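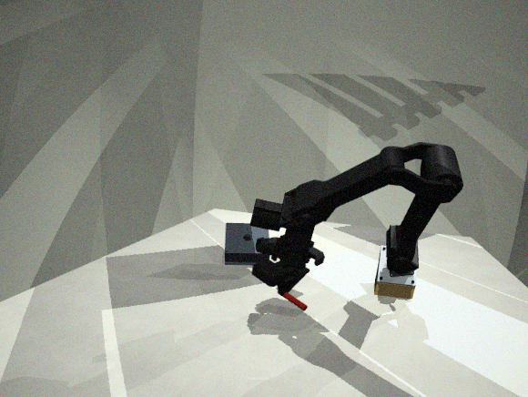

How far from the edge of the bench should a small robot arm be mounted?
Far enough that the arm, stretched flat out with something in its grip, can't reach the place where you stand. Measure with the part in the gripper. People measure the bare arm, then hand it a long screwdriver and wonder about the bruise.

Workshop tips: bench arm manners

Screw the base down. A clamp is for the afternoon you are deciding where it goes, and that afternoon should not last until August. Use every hole the base plate offers. The spare screw in the drawer is a screw missing from the arm.

Mark the reach on the bench with tape. Swing the arm slowly by hand, power off, and tape the outer line. Coffee lives outside the tape. So do phones, sleeves and the cat.

Put the stop button on your side. If you have to lean over the arm to stop the arm, you have bought a decoration. Press it once at the start of every session, to see that it works, and reset.

Run new moves slow. Our shop rule is 5 percent speed for the first pass, with a hand on the button. It is very dull. Go up in steps once you have watched the whole cycle, including the trip home, where most of our dents were made.

Peg and hole jobs: line up first, push second. Have the arm pause just above the hole and look from two sides before it goes down. Shadows under a gripper are terrible liars, so move the lamp if you can't tell where the tip is. Fix the block so it can't creep. On our Jirkero bench the block had wandered off the mark by pick 398, and the arm went on pushing pegs at the spot where it used to be, with great confidence.

Chamfer the hole a little. Chamfer the peg too, if nobody will mind.

Ties, hair, lanyards, gloves with loose cuffs: off or tucked in. The gripper does not know what it is holding.

Check the finger pads every 400 cycles and the base screws every 2,000. Write both on a card and tape the card to the wall above the bench. We had ours in a spreadsheet for a while and the spreadsheet was in excellent condition.

Power off before reaching in. Paused is a mood; off is a switch. Some arms sag when the power goes, so find out whether yours does and prop it first.

Simulators are worth the trouble for trying out a path, but the screen has no extension cords on it. Walk the real bench before you copy anything over.

Last revised April 29, 2026. Next page: glue, and where it ends up.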